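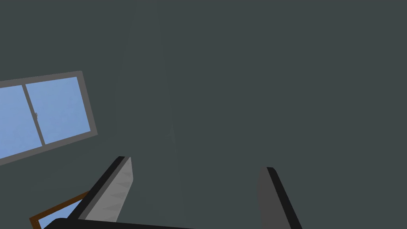

# Notes 6: Throwing Data Away on Purpose

These go with the second half of the unit on learning from demonstrations. The first half was about getting more data. This half is about admitting that some of what you got is bad. Read the first two sections before lab; the rest will make more sense after you have broken something.

## Where we left off

We have a simulated arm with a camera mounted at the wrist, looking past the two fingers. The policy gets that wrist view plus the joint readings, and it puts out a small motion: move the hand a bit, turn it a bit, open or close. It learned to do this by copying recorded episodes. The name for this is behavior cloning, which sounds a lot more sinister than fitting a curve.

Last time we trained on everything in the Clondel set, all 2201 episodes, and got a policy that was fine until it wasn't. It would line up nicely, hesitate, tip the wrist back, and then admire the upper half of the room until the clock ran out. Several of you asked in the margins of your homework whether this was a bug in the renderer. It was not. The policy had learned it from the data, like a child picking up a word from an uncle.

## Idle views

Call a frame *idle* if the wrist camera has nothing in it that the task depends on. A bare wall is idle. So is a window, unless your task is windows. The fingers don't count either way, because they ride along with the camera and show up in everything.

Note what an idle frame still contains. The fingers are there, so the network can tell whether the hand is open. There may be a window edge, so in principle it can work out something about which way the hand is pointing. What it can't get is any sign of where the object went. Two idle frames that look nearly the same may need opposite motions to get back to work.

Now recall what the squared-error loss does with two opposite answers to the same question. It averages them. The average of "turn left" and "turn right" is "stay put," and staying put gives you the same frame again, with the same answer. That is the whole stall, and you can write it on an index card:

1. The view is idle.
2. The recorded motions for views like it disagree.
3. The predicted motion is close to zero.
4. Go to 1.

A question from the morning section: would a richer output, such as a mixture of motions, fix this? Partly. A mixture can pick left or right and commit, so the arm does at least leave. It leaves in the wrong direction a good share of the time, but with real confidence.

## The filter

The method we are studying was written up by Maximiliano Urquijo for the Bendovport workshop, under the name Dreredico. I have asked what it stands for and was told it was late at night. It works like this.

Train a small network on the raw episodes to predict, from the wrist view alone, where the target is relative to the hand. Have it report a spread as well as a guess. In simulation the true position costs nothing, since the simulator put the object there. Where the target is in view, the spread is small. Where it isn't, the spread swells up, and this gives you an idle score for each frame without anyone having to label walls.

Then score each episode by its longest unbroken run of idle frames. Drop any episode whose longest run goes past a cutoff. Train the policy on what survives.

```
for episode in episodes:
 score = [spread(frame) for frame in episode]
 run = longest_run(score > s_max)
 keep episode if run <= r_max
```

With the cutoff used in lab, `r_max = 9`, the filter keeps 1537 of the 2201 episodes. Please check that you get the same number before you write to me about anything else.

Why the longest run, and why not the total? Because a demonstration that glances away and comes right back is useful. It shows the policy how to recover. A long run is different: somewhere in the middle of it, the recorded motion is being driven by something the camera can't see, usually a scripted planner that knew the answer all along. The policy is being asked to copy somebody who is reading from notes it wasn't given.

## What the filter costs you

Set the cutoff too low and you throw out every recovery along with the wandering. The strictest setting in the handout code keeps 974 episodes. They are beautiful. The arm goes straight to the object each time, in good light, like a commercial. A policy trained on them does very well from easy starts, and the first time it drifts off and finds itself facing a wall, it has never seen a wall before in its life.

So the curve you plot in lab should have a hump: poor with no filter, better in the middle, poor again at the strict end. If yours goes up forever, you are probably testing from the same starts you trained on. Check the seed. It's the seed.

Two smaller costs:

- The small network can be fooled. In rooms where the walls are close to the color of the fingers, it sometimes treats a finger edge as the target and reports a narrow spread. Those frames count as busy and the episode slides through.
- The filter prefers short tasks. A long reach across a room has more chances to collect an idle run, so long reaches get thinned out first. Plot episode length before and after. The shift is not subtle.

## The other way out

You could instead give the policy a memory. If it can remember that the target was down and to the right before the hand tipped back, an idle frame is no trouble at all. This is true, and people do it, and we will get there in Notes 8. Be warned that a policy with a memory also tends to learn "do what I was just doing," which scores very well on recorded episodes and is useless on its own.

A second fixed camera also works. Pal, the arm setup we use after the break, has one. You will be tempted to conclude that idle views were never a real problem. Try it with the hand parked between the fixed camera and the object and see how you feel.

## For lab

Run the filter at three cutoffs of your choosing, plus no filter. For each one, turn in:

- the number of episodes kept
- the success rate from easy starts and from tipped-back starts, listed separately
- one rollout that stalled, with the idle score plotted under it and the predicted motion size under that

Then write a paragraph on the stalled rollout. Say at which step it stopped being recoverable and how you decided. "It looked stuck" was a popular answer last May and did not do well.

Optional: change the loss so idle frames are down-weighted and no episode is dropped. Urquijo's write-up mentions this in a footnote and moves on rather quickly. I have my suspicions. Bring plots.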